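Saranley collection, progress update for Rondus
2022-05-03

Hi all! We're at 339 recorded episodes now, against the 1,000 we promised you for the end of July, so there's a way to go, but the pace is much better than it was in the winter (when I was still fighting the calibration most mornings). The biggest change is that we've moved on from single blocks to small cases and trays, with both arms on the table at the same time.

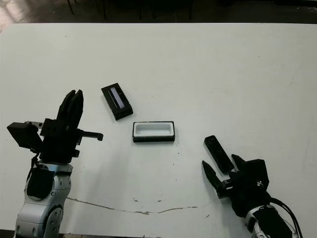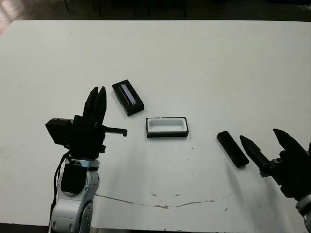
I shift the starting layout between episodes and try not to be too tidy about it, as the first policy we trained got very attached to pieces lying square to the table. Failed grasps stay in the set too, with a tag. I went back and forth on that one, but Adomaitis wanted them for their own tests and I've come around!

Money-wise we're fine. The one thing I'd like to ask for is 2 more weeks of operator time in July, which would also let us repeat part of the set at Clerkton on a different table. The labeling tool still crashes on long episodes. I have a fix half written and will send the next batch once it's in.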